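发件人：Delwyn Lowther
收件人：少扔一点邮件组
主题：Re: 塑料袋到底怎么叠才不会散

> 各位好，我是上个月刚进组的新人，先谢谢大家之前关于玻璃罐的讨论，受益很多。
> 想请教一个很小的问题：超市那种薄薄的背心袋，你们都怎么收？我家厨房水槽下面塞了一大包，袋子套袋子，每次开柜门都往外掉。我试过网上那种叠三角的办法，叠的时候挺好看，放两天自己就松开了。也试过打结，要用的时候解不开，气得我直接剪了。
> 另外，超过多少个就该送走？送去哪里？
> Tamihana

Tamihana 你好，欢迎欢迎！

你这个问题可算问到我心坎里了。我七月份搬家的时候清水槽柜，一边清一边数（对，我就是会数这种东西的人），一共361个。数到后来我自己都坐在地上笑。里面有一些已经脆了，一碰就掉渣，粘得满手都是，那种就别留恋了，直接处理掉。

先说叠三角为什么会散。我琢磨下来，毛病多半出在第一步：气没赶干净。薄袋子看着是平的，里面其实鼓着一层气，你叠得再紧，它也会慢慢往外顶。还有就是提手，很多人拎着袋子随手一拧就开始叠，提手那一段拧成一股绳，厚薄不匀，怎么塞都塞不牢。

我现在的顺序是这样的：先把袋子放在桌上，揪住中间抖一抖，把里面的小票、菜叶子倒出来，然后两只提手往同一个方向拉直，拧着的地方一定要先转回来。两侧原本有褶的，顺着褶捋进去，不用另外找线。接着从袋底往提手方向用手掌压过去，慢一点，能听见气跑出来的声音。压平了再竖着对折两次，成一长条，这时候才开始叠三角。最后剩的那截提手往缝里塞，塞到底，别露尾巴。
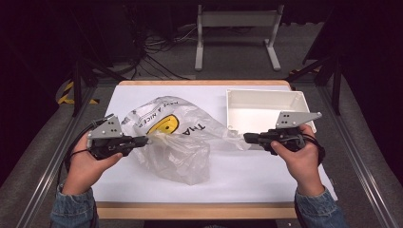 桌面我建议垫张纸。我以前直接在木桌上弄，袋子滑来滑去，一只手按住这头，那头又跑了，垫了纸以后好按多了。袋子要是皱得厉害也不用太较真，捋个大概就行，又不是熨衬衫！我女儿总嫌我捋得太久，说有这工夫都能去买个菜回来了。

如果你实在不爱叠三角，卷的也可以。同样先压平，折成长条，从袋底往上卷，卷到提手那里，把提手绕一圈，末端掖进去。卷的比三角胖一点，但是快，抖一下就开，我出门遛狗揣兜里的都是卷的。打结我也不赞成，跟你一样，剪过好几个，哈哈。

收纳的话，别用大口袋装，那样等于又回到袋子套袋子。找个方方正正、不太深的敞口盒子，叠好的竖着排进去，跟放档案似的，从前面拿、往后面添，旧的自然先用掉。我那个盒子是以前装 Gromivier 饼干的，塞得紧一点能放87个，再多就鼓起来了。所以我给自己定的规矩很简单：盒子满了就不许再进，多出来的当天拿走。你家要是没那么多垃圾桶要套，盒子还可以再小。

至于送去哪里，我这边是送到 Gurkgate 街口的旧物交换点，他们摆摊的时候要用袋子装东西给人，干净、没破的都收。我搬家那次一口气送去120多个，管事的大姐愣了一下，然后问我是不是开过小卖部。去之前最好自己挑一遍，装过生肉生鱼的、提手快断的不要给人家。油油的那种我一般留着套厨余，套完就扔，不再往盒子里放。

对了，沾过水的袋子千万要晾透了再叠。我偷过一次懒，过了几个星期打开，一股霉味，整盒都得重新翻一遍。我现在是倒扣在 Teteteo 的晾碗架上，挂一晚上，第二天早上再收。

厚一点的袋子（服装店那种硬挺的）别跟薄的混着叠，叠三角会弹开，平放摞起来就好。这种你们谁有更好的办法吗？我家还有一摞靠在冰箱旁边，一直没想好怎么办。

还有，上回说要借我那本旧衣改包的书的是哪位？邮件被我删掉了，麻烦再跟我说一声，书我已经找出来了。

Delwyn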